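Night skiing pass at Manzano, worth it for a beginner?
Forum: Getting Started

Posted by mrobles_44
My wife and I took lessons at Manzano last winter and we're both at the point where we can get down the greens without falling much. They sell a night-only pass, 5 to 9, every day except Saturday. We live close enough to go after work. Hats are sorted, passes are the last thing to buy. 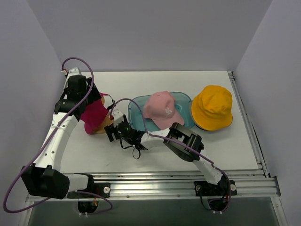 Comfort Akolgo
Get the night pass. I learned almost entirely under lights. The lift lines are short and the greens on the lower mountain stay open all evening. You'll get more runs in two hours than you would in a whole weekend day.

saturnino_i
I'd hold off. Manzano gets icy after dark, especially early in the season. The groomers don't go out again until after closing, so by 7 you're on whatever the day crowd scraped off. That's a hard surface to learn on.

Comfort Akolgo
It depends on the week. In November, sure. By January it was fine most nights I went. Sharpen your edges.

saturnino_i
Rental skis don't have sharp edges, and most beginners are on rentals.

mrobles_44
We bought used skis in the spring. No idea when they were last tuned.

P. Rivas
Get them tuned before you go, whatever pass you buy. Also check which lifts run at night. Last year it was only Allel and Branar. Branar is 1,000 feet of vertical and all the greens come off it. Allel is mostly blues.

bcuesta
Have you looked at Avholm? Longer drive, but the day pass is good midweek and the snow is softer. I don't agree that night skiing is a good way to learn. Flat light is one thing, but shadows from the light towers hide the bumps, and new skiers tense up.

Comfort Akolgo
I found the lights easier than a cloudy afternoon. To each their own.

mrobles_44
Avholm is too far for us after work. I think we'll buy two single night tickets first and see how the ice is. Does anyone know if they credit those toward the pass?

P. Rivas
They did last season, if you brought the ticket back within a week. Call and ask.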